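Fitted sheet

A fitted sheet is a bed sheet with shaped corners and an elasticated edge, made to enclose the upper surface and sides of a mattress. It is the lowest of the removable layers on a made bed, apart from any mattress protector, and is the layer on which the sleeper lies. It is distinguished from the flat sheet, a plain hemmed rectangle which may be used either under or over the sleeper.

Construction

The usual fitted sheet is cut from a single width of cloth. A square is removed from each corner of the rectangle and the two cut edges are joined by a seam, forming a pocket. The depth of this seam determines the depth of mattress the sheet will accept. Elastic is then applied to the lower edge, either at the corners only or around the whole perimeter. Sheets with elastic at the corners alone lie flatter when folded, but the long sides are more easily pulled out from beneath the mattress.

Three methods of fixing the elastic are common. In the first, the elastic runs loose inside a folded hem and is stitched down at its ends. In the second, it is stretched and sewn directly to the raw edge, which is overlocked in the same pass. In the third, a woven elastic binding is wrapped around the edge. The second method is the cheapest and is found on most sheets sold in packs. The first allows the elastic to be replaced when it has lost its stretch, an advantage chiefly to those who mend their own bedding.

Jersey sheets are a partial exception. Knitted cloth stretches in both directions, and the corner seam can be shallower than on a woven sheet of the same nominal size.

Materials

Cotton is the most widely used fibre. Percale is a plain weave with a matt surface and a crisp handle; sateen has longer floats on the face and a slight sheen, and tends to snag more readily. Linen is heavier, takes longer to soften and creases sharply. Brushed cotton, also called flannelette, has a raised nap on one or both faces and is sold mainly for winter use. Blends of cotton and polyester crease less and dry faster than cotton alone, though they are more inclined to form pills where the body rests.

Thread count is the number of warp and weft threads in a square inch of cloth. A count of 200 is often taken as the lower limit for percale. Higher figures are sometimes reached by counting each ply of a twisted yarn separately, and a comparison between makers on this basis is of little use unless the method is stated.

Pale colours remain the most common for the bottom sheet. Deeper dyes may transfer to nightclothes in the first washes, and the label will usually advise washing separately.

Sizing

A sheet is described by the length and width of the mattress and by its depth, the last often given as standard, deep or extra deep. Names such as single, double and king differ between countries, and bedding bought abroad should be matched by measurement. The depth is taken from the seam at the top edge of the mattress to the seam at the bottom. Where a mattress topper is used beneath the sheet, its thickness is added.

A sheet that is too shallow slips off at the corners, generally beginning with the corner nearest the sleeper's shoulder. One that is too deep stays in place but gathers into ridges on the top. Shrinkage accounts for many cases of poor fit. Untreated cotton may lose 5 per cent of its length in the first hot wash, and makers such as Helora cut their sheets oversize to allow for it. Others, Folar among them, wash the cloth before cutting.

Fitting

The sheet is normally fitted one corner at a time, starting with a corner at the head. The diagonally opposite corner follows, so that the tension is spread across the mattress, and the remaining 2 are then drawn over. The edge is tucked fully under at each corner and the surface smoothed from the centre outwards.

On a bed with an upholstered headboard the sheet must be worked down between the mattress and the padding. Space here is often narrow, and the mattress may have to be pulled forward a little before the head corners can be reached. Low frames with raised side rails present a similar difficulty along their whole length. 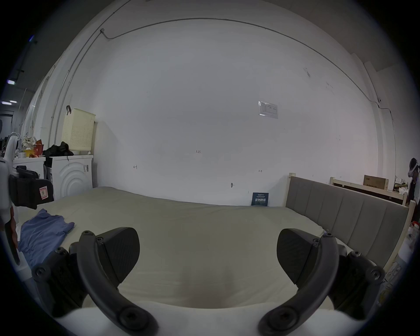 Does a fitted sheet need to be ironed?
Ironing is optional: a sheet taken from the line slightly damp and put straight on the mattress will lose most of its creases under tension, and linen or percale can be pressed on the top panel only if a smoother finish is wanted.

Wrinkles in a fitted sheet have several causes. Soft, shallow wrinkles across the whole surface usually indicate that the cloth has simply not been pulled taut. Long diagonal folds running from a corner suggest that the corner seam is sitting to one side of the mattress corner. Gathers near the edge may result from weak elastic, which lets the cloth creep upwards as the sleeper moves.

Clips, straps and suspenders are sold to hold a loose sheet in place. The Erenora pattern of strap passes diagonally beneath each corner and grips the hem on either side. The Neagu pattern runs the full width of the mattress and is intended for adjustable beds, on which the head section rises and drags the sheet with it.

Washing and storage

Bottom sheets are commonly washed weekly or fortnightly. In a front-loading machine, the pockets at the corners tend to trap smaller articles, and a sheet washed with socks or pillowcases may come out twisted into a rope with the other items inside it. Loading the sheet loosely, together with pieces of similar size, reduces the effect. Spinning at high speed sets creases in cotton and linen. Tumble drying on a hot setting shortens the life of the elastic.

Folding is made awkward by the gathered edge. The method taught by Gráinne Ó Gríofa in her household classes places one corner pocket inside another until all are nested – seams matched, right sides together – after which the curved edges are turned inwards and the resulting rectangle is folded in thirds. Kevin Mulcahy's handbook for guest house staff gives a variant for two people, in which the nesting is done in the air and the sheet is laid on a table only for the final folds. In both, the elastic ends on the inside of the bundle.

Sheets in rotation are often stored as sets inside one of their own pillowcases. A household with 2 sets for each bed can wash one while the other is in use; a third is useful where drying is slow.

Wear and repair

The cloth usually thins first beneath the hips and shoulders. A flat sheet worn in this way could formerly be turned sides to middle, by cutting it down the centre and joining the outer edges, but the shaped corners of a fitted sheet rule this out. Small tears near the corner seam can be patched from behind. Worn sheets are cut down for cot bedding, dust covers or cleaning cloths, the side panels generally being the soundest part.

See also: Flat sheet; Mattress protector; Valance; Hospital corner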